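4.2 Overlapping garments

The flattening results in Section 4.1 were obtained with one garment at a time, on a bed cleared of everything else. Few bedrooms are kept to this standard. The trials in this section therefore start with two garments on the bed, and the policy must decide which of them it is dealing with before it does anything to either.

We used the bimanual Fanport platform throughout, with the same wrist and head cameras as before and no change to the controller. The policy was trained on 3000 teleoperated demonstrations, of which 294 contain two garments in contact. The rest show a single item. We had planned a more even split, but two-garment demonstrations take a good deal longer to collect, and our operators (Endale and Tilahun) made their views on this known.

Shorts turned out to be the most instructive class. A towel has four corners and no opinions. A T-shirt is at least wider at one end in a way the network can learn. A pair of shorts has a waistband, two legs and a front that may look a good deal like its back, and once a second pair lies over the first there are four leg openings to be shared out between them. The segmentation head was in the habit of awarding three to one garment and one to the other, with high confidence.

To reduce this we added what we call the waist-first rule. The policy predicts a waistband line for each garment, and leg hems may only be assigned to a waistband already found. Grasp points are then proposed along that line. The rule is crude, and MacAulay argued against it for most of March on the grounds that the network ought to learn it unaided. It did not, and the rule stayed. Figure 6 shows the two kinds of layout that matter for what follows: garments in overlap, and garments side by side with a grasp on one waistband.

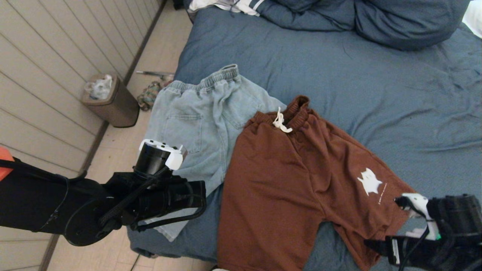
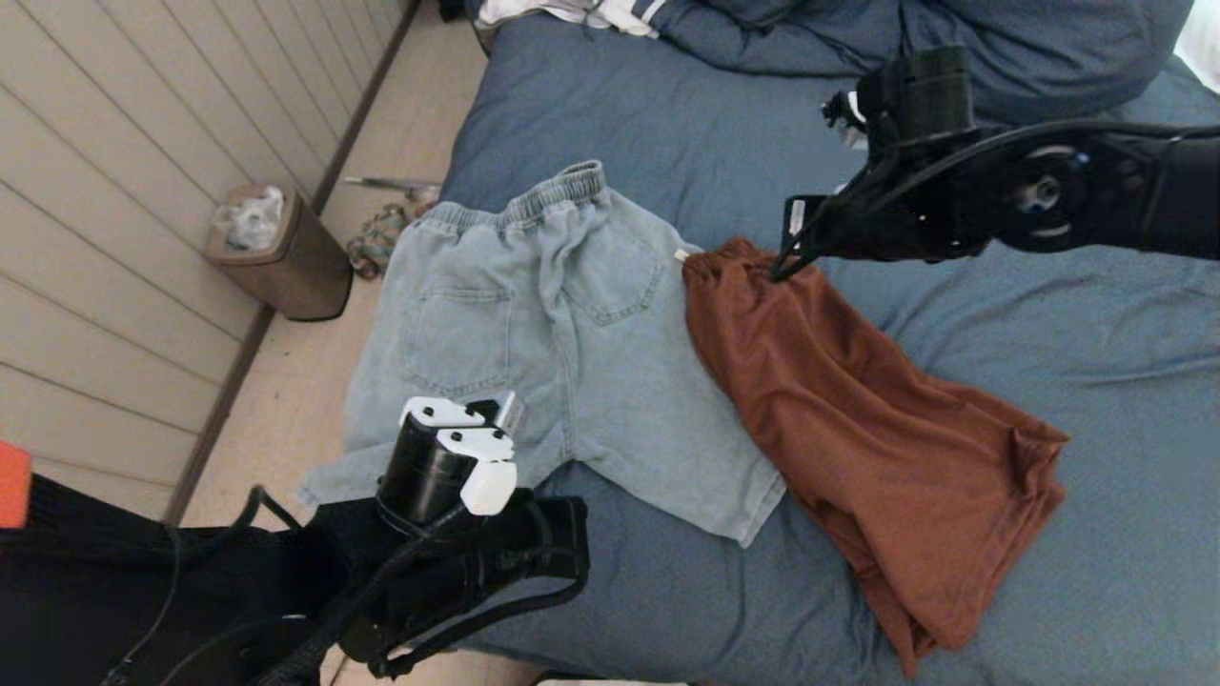
Figure 6. Two pairs of shorts on a bed, seen from the head camera. First panel: the rust-brown pair partly overlaps the denim pair. Second panel: the two lie side by side, with the right gripper closed on the brown waistband. The panels are not necessarily in temporal order.

4.3 Failure cases

Most failures fall under one of 3 headings, which we give in descending order of frequency and, as it happens, ascending order of embarrassment.

The first is the double grasp. Where two garments overlap, the fingers close on both layers and the policy carries on as though it held one. The gripper has no tactile sensing, so a fistful of denim and a fistful of sweatshirt fabric feel much the same to it, that is to say like nothing. Lowering the approach angle helped with thick hems and made thin ones worse. We kept the original angle.

The second is drawstring capture. A drawstring is high in contrast, close to the waistband and easy to pinch, and the grasp scorer was fond of all three qualities. Lifting a garment by its string seldom ends in a flat garment. We masked thin bright structures near the predicted waist line, which removed most of these cases at the cost of some hesitation over piped seams. Donati's suggestion that we simply remove the drawstrings was considered and rejected, though it came up again.

The third is the bedding grasp. Sheets and duvets wrinkle, and a wrinkle viewed from above can resemble a hem. In the worst run, recorded on a Tuesday at the Orthorpe site, the policy ignored both garments and spent the whole episode trying to straighten the duvet. It made fair progress. Under our scoring protocol the episode counts as a complete failure, and we have reported it as one.

Episodes were stopped after 2000 control steps. Extending the limit did little for the double grasp, where the policy sees no reason to let go, but it did rescue several drawstring cases in which the string slipped free on its own and a second attempt found the waistband. We do not claim this as recovery behaviour. An earlier draft did, and Seyoum struck it out.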